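Iolo Powell
Robot thread, February edition. For anyone new: I'm building a two-armed kitchen helper called Mutiso. It's meant to handle things at the sink. So far it mostly handles my evenings.

Iolo Powell
Last month's version dropped everything I gave it. The fault was in my grip code, where I'd told the fingers to close until they felt something and then, by way of a minus sign, to open again. Very polite machine. Took me 15 evenings to find the minus sign.

Iolo Powell
This month is wiring. I've rewritten the loom twice and labelled both ends of every cable, in two different labelling systems, because I changed my mind halfway and was too proud to go back.

Iolo Powell
The motion planner (Dultis, my own, don't ask for the code) now logs every move it rejects. Last night's file ran to 2304 lines. Of those, 1584 were "elbow would hit body". The rest were "elbow would hit body" spelt wrong, from before I fixed the message.

Iolo Powell
Reaching down into a basin is harder than reaching across a table. The wrist wants to come in steep, the elbow wants to go somewhere silly, and the tap is always exactly where you'd like your forearm to be.

Iolo Powell
My answer has been to slow everything down to the pace of a man looking for his glasses. You can make a cup of tea during one reach. I've tested this more often than the reach.

Iolo Powell
Still to do: softer limits on the shoulder, a stop button I can find without looking, and some way of telling Dultis that taps don't move. Anyway, sink work with Mutiso:

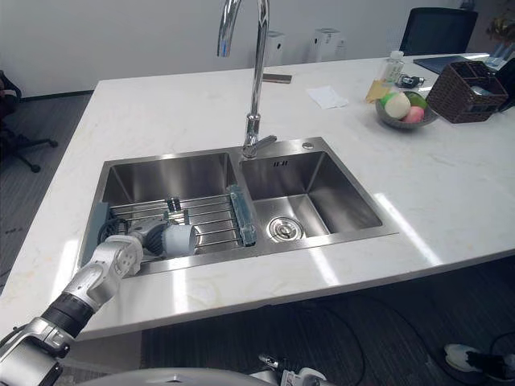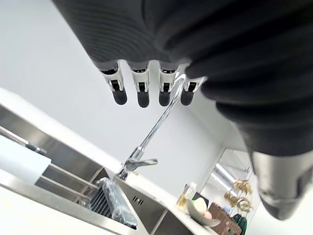
Güven Yurt
Have you tried giving the planner the tap as a fat cylinder, a good bit wider than the real one? I did that on Hundska and the daft elbow poses mostly went away. You lose a little reach at the back of the basin, but you might get your evenings back.

Iolo Powell
Fat tap going in tonight. Kettle's on.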